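Zusside Vehicle Workshop – Progress Report to the Warkia Transport Fund
Reporting period: April through July

Summary

The grant pays for keeping older diesel pickups and vans on the road for small farms and delivery outfits in the Purba valley. Most of these trucks are past 20 years old and many are imports, so parts are slow to come. During this period we finished the cooling system work planned under Part 1, started the brake line work under Part 2, and put off the injector test bench until fall. Spending is under budget on parts and over on shipping.

Part 1: Cooling systems

We inspected 140 vehicles against a target of 120. Of those, 112 needed some kind of repair. The usual faults were cracked plastic radiator tanks, soft lower hoses, and water pumps weeping at the shaft. Thermostats stuck open turned up more than we expected, mostly on vans that had been running without enough coolant for a long time. Their owners had been told the heater core was bad, and in several cases had already paid for one.

We have switched to all-metal radiators where one is sold for the model. They cost more up front. Two of the first batch came with the lower outlet at the wrong angle, and we had to send them back to Trandden, our supplier. Replacements arrived in June and fit without changes. Trandden did not charge for the second shipment but would not refund the return freight.

Hose clamps remain a nuisance. The worm-drive clamps we bought in bulk strip easily, and we have gone back to spring clamps on anything under two inches. The leftover stock is being used on air intake ducting, where it does fine.

Part 2: Brake lines

Work began in May. So far we have bent and flared 565 feet of copper-nickel line, all of it in the shop. It is easier to form than steel and holds a flare better, and we have had only a few leaks at first pressure test, all at old wheel cylinder threads. Those cylinders were replaced.

The hard part has been rear lines on trucks with a long frame. The factory clips rust into the rail and break off when the line is pulled. We now run the new line alongside the old one and fix it with bolted clamps. It takes longer – close to a full day per truck instead of the half day in our proposal – and we ask that the Part 2 target be lowered to match. A revised schedule is attached to the budget sheet.

Part 3: Injector test bench

The bench has been ordered but not delivered. The seller moved the date twice. In the meantime we are sending injectors out and paying per set, which comes out of the contingency line. If the bench is not here by September we would like to cancel and buy a used one.

Budget notes

Shipping ran $2,636 for the period. Most of that was radiators, which are bulky and billed by size. We have asked Trandden to combine orders monthly starting in August. Parts spending is below plan because several owners brought their own. Labor is on plan.

Next period

Finish the rear brake lines on trucks already booked. Reinspect the cooling repairs done in April, since those will have gone through a summer. Settle the test bench one way or the other. We also need to replace the shop's coolant recovery tank, which has a split seam and holds only half of what it should.
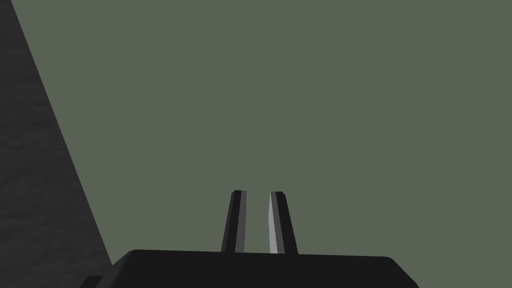
The tank is a small expense and can come out of the tools line without a change to the grant. Used coolant is going into sealed drums until then, and the county picks those up at no charge. The next report will cover August through November.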